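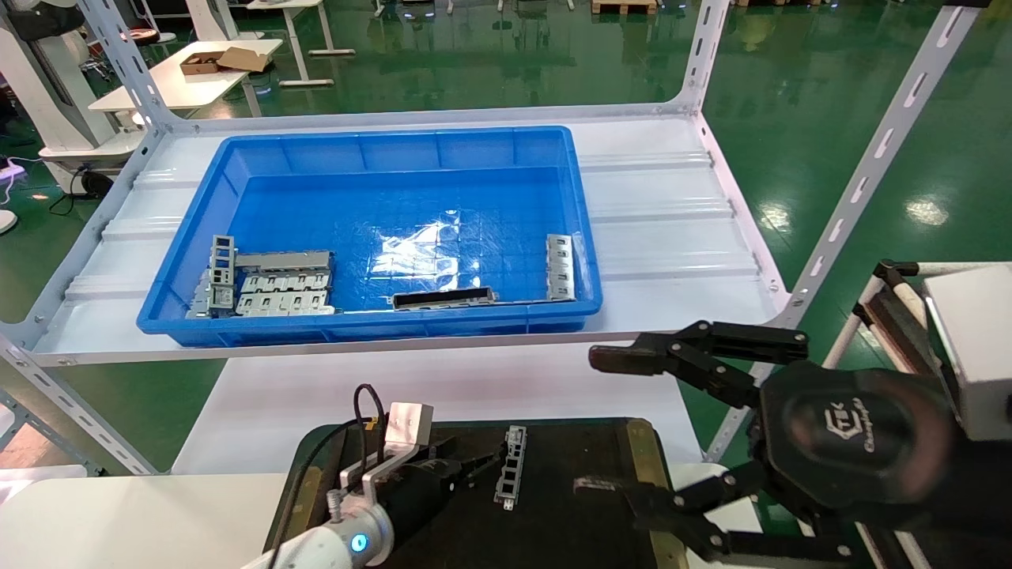

Setting up a part transfer station for a two-armed robot: working rules

Scope

These rules cover stations where a robot moves sheet-metal parts between a storage crate on a rack and a work surface in front of it. They apply to all cells at the Plakberg site and replace the September issue. They assume that the risk assessment for the cell has been signed and that the robot has passed its acceptance test. They don't replace either document.

Questions about the text go to Malte Seidel, who keeps the master copy.

1. Rack and crate

1.1 Fix the rack so that it cannot shift when the arm touches it. Push the front edge of the shelf by hand at both ends. If it moves, stop and fix it before teaching any positions.

1.2 Use one crate per shelf position. Ribbed plastic crates are accepted if the floor is flat enough for parts to lie without rocking. A floor moulded in small cells is allowed, but check that thin flanges and tabs don't catch in it.

1.3 Mark the crate position on the shelf with two corner stops. Tape is not a stop. On corrugated shelf panels, set the stops across the ridges so the crate cannot creep along them.

1.4 Leave 50 mm clear above the crate rim along the whole approach path, measured to the lowest point of the hand with its fingers open.

2. Loading the crate

2.1 Don't mix parts that nest inside one another. Stamped brackets with rectangular cutouts hook together easily, and a hand that lifts one may lift two.

2.2 Long plates go in first, flat. Channel sections lie along a wall. Small upright brackets may lean against a side wall, provided that the program has a pick for that attitude.

2.3 Stacks are limited to the height proven in the trial run. If a part stands partly upright on top of the stack, the stack counts as too high.

2.4 Check for glare. Overhead lights reflected in a glossy crate floor can hide a part edge from the camera. Move the crate or shade the lamp. Don't raise the exposure to cure it, as this makes bare metal worse.

3. Work surface

3.1 Use a rubber top. It stops a small bracket from sliding when the fingers close, and it tolerates a placing error better than a bare table.

3.2 One part at a time on the surface. The next pick is released only when the surface is reported clear.

3.3 Wipe the rubber at each shift change. Oil from pressed parts builds up slowly and changes the grip force needed.

4. Choice of hand

4.1 Where the two arms carry different hands, assign each part number to one of them in the parts table and keep to it.

4.2 Parallel grippers: use for narrow parts with two flat, opposite faces. Approach in line with the long side of the part. Never grip across a cutout.

4.3 Multi-fingered hands: use for plates and open frames. Teach the finger positions on the worst part in the batch, with burrs left on.

4.4 Set the transfer speed limit to 300 mm/s with a part in the hand. Over the crate the limit is 50 mm/s.

4.5 Cables at the wrist must have enough slack for full rotation, but the loop must not reach past the fingertips in any taught pose. Run the wrist through its range by hand mode and watch the loop, not the screen.

5. Floor and surroundings

5.1 Keep cables off the floor inside the working area. Where this can't be done, use a cover strip and enter it on the cell drawing.

5.2 Power strips are to be fixed off the floor, outside the swept area of the robot. Existing cells have 30 working days to comply.

5.3 Pallets, spare tables and packaging are kept outside the marked zone while the robot is enabled. Painted and epoxy floors show the zone best with inset tape.

6. Trial run

6.1 Run 30 complete transfers at reduced speed with one person at the enabling switch.

6.2 Record every double pick, dropped part and retry. A retry that succeeds is still recorded.

6.3 Any double pick fails the trial. Go back to section 2, change the loading pattern and start the count again.

6.4 File the results under form 868 with the program version and the Plindivow controller settings attached. Cells using the older Janjua controller attach a printed parameter list.

7. Changes

A new crate type, a new hand or a moved rack requires a fresh trial run. A new lamp requires only the check in 2.4.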